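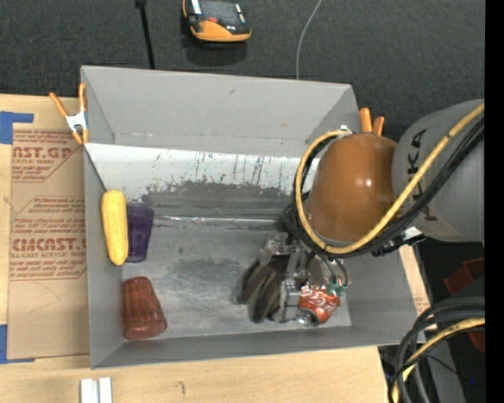

Figure 1. Mixed household items in the large gray bin.

3. Storage of Mixed Items in Shared Open Bins

3.1 Setting and materials

Shared bins are the most common form of storage in the family activity rooms covered by this study. They are inexpensive to provide, they can be filled quickly at the end of a session, and they require no labels or lids. Their main weakness is that items of very different shapes and weights end up on the same floor, where each settles according to its own form. The large open-topped bin in Figure 1 illustrates the point with only a few items: a yellow toy ear of corn leans nearly upright against the left wall and partly covers a dark purple cup lying on its side, while a reddish-brown tumbler with vertical facets lies close to the near-left corner and a red soda can rests tilted on the other side of the bin. Most of the floor is unoccupied, yet one of the items cannot be seen whole from above. We refer to this condition as partial cover, and it is the principal subject of this section.

Items were drawn from the stock of the Waltetti and Radwan activity rooms, both of which offer pretend cooking, snack service, and supervised play for young children. The stock includes toy foods, plastic drinking cups, tumblers, empty beverage cans, and small bowls. Broken items and items with loose parts were set aside before the study began. The bins were used in their ordinary condition. No attempt was made to polish or repaint them, and the scratches and scuffs of earlier use were left in place, because staff reported that worn surfaces affect how easily small or dark items are noticed.

3.2 Filling procedure

Staff filled the bins at the close of each session, following the practice already in use at their site. At Waltetti, items were placed by hand from a table beside the bin. At Radwan, items were first gathered on a tray and then tipped in together. Each site completed 30 fillings. The first 2 fillings at each site were treated as practice and were not included in the analysis.

After each filling, an observer standing at the near side of the bin recorded the resting position of every item using four terms. An item was "flat" if it lay along the floor, "leaning" if it was supported by a wall, "stacked" if it rested wholly on another item, and "wedged" if it touched two walls or was held between a wall and another item. A separate entry was made for partial cover. An item could therefore be recorded as flat and also as partly covered. Observers were instructed not to straighten or separate items before completing the record.

3.3 Resting positions

Cups and tumblers most often came to rest on their sides. When tipped from a tray, they tended to roll until they met a wall, and several were found in corners. Tumblers with flat facets rolled less than smooth cups and were more likely to remain in the open part of the floor when placed by hand. Tapered cups turned as they rolled, so that the final direction of the rim could not be predicted from the direction in which the cup had been released.

Long, firm items such as toy corn showed the widest range of positions. They lay flat when the bin was nearly empty but were frequently recorded as leaning when other items already occupied the lower edge of a wall. A leaning item usually remained in place until it was removed or until a neighboring item was disturbed. Staff at both sites described leaning items as the easiest to pick up, since one end is raised and can be grasped without touching the floor of the bin.

Partial cover was recorded at both sites and was more frequent at Radwan. It was most common beside the walls and least common in the middle of the floor. Dark translucent cups presented a particular difficulty. Against a gray surface their outlines were hard to follow, and when another item lay across them they were sometimes left out of the observer's first record and added only on a second reading.

3.4 Effects on retrieval

At the start of the following session, staff were asked to remove one named item from the bin as they normally would. Items in the open part of the floor were removed directly. Items beside a wall required a change of grip in many instances, particularly where the open rim of a cup faced the wall. Partly covered items were seldom removed alone. Staff either lifted the covering item first or drew the lower item sideways, and the second method often caused the remaining items to shift.

The sloping walls of the larger bins gave more room for the hand than the straight walls of the smaller Kevden trays. Staff nevertheless preferred the trays for cups, which could be stood upright in a single row. Arkow bins, supplied to the Radwan site in August, were deeper than those they replaced, and shorter staff members reported having to lean over the near wall to reach items in the far corners.

A tray of up to 15 cups was later introduced at Waltetti beside the shared bin, leaving the bin for toy foods and cans. Records from the 8 sessions that followed are presented separately in Section 4, as the change altered both the number of items in the bin and the order in which they were put away.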